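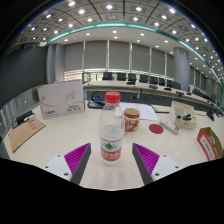 4. Teaching the tracker your gripper

By now you should have the Wandau desktop app installed and one recording copied over. If you skipped section 3, go back and do the clock sync first. I've tried doing it the other way around and I always end up redoing everything.

In this part we tell Wandau where the fingers are in the picture, so it can work out how wide the gripper is open at every moment. It's a bit fiddly the first time (mine took most of an afternoon!) and then you'll hardly touch it again.

1. Open the recording and scrub to a moment where the fingers are apart and you can see both purple pads. A bottle or something standing between them is fine as long as it doesn't hide a pad.

2. Click Tools, then Finger Model. Pick "two finger, mirrored" from the list.

3. Drag the left outline onto the left pad. Follow the ridged inner face and leave the white mounting block out of it. Now do the same on the right.

4. Press Fit. You'll get a score at the bottom of the window. Mine usually settles at 3 or lower, and lower is better. If yours comes up as 14 or something like that, your outlines are probably swapped – drag them back and try again.

5. Scrub to a moment where the fingers are fully closed and press Set Zero. Then find one where they're fully open and press Set Max.

6. Play the whole clip with the overlay on. The two outlines should stick to the pads the entire way through.

7. Save the model under a name you'll recognize later. I use the gripper name plus the lens name, so I have a pile called things like steyn_wide.

Note: Do all of this on the raw fisheye view. There's a Flatten button right there in the toolbar and it looks so much nicer, but the planner in section 6 expects raw coordinates and it won't warn you.

Note: Wandau picks the pads out by color first and shape second. Yoon-hee Cha found that red things near the fingers (a bottle cap, a cup) can pull the outline away for a few frames. Narrow the Hue slider until only the pads light up in the preview, then press Fit again.

Caution: Set Zero overwrites the old value without asking. Export your model first if you care about it.

If the overlay drops out partway, write down the frame number and open the log. I had one clip that lost the right finger at frame 1027 and found it again at 2663, so I trimmed that whole stretch out with the Trusto plugin before exporting. Short gaps you can leave alone – the smoother fills them in on export.

Once the overlay holds from start to finish, go on to section 5 and load the camera path.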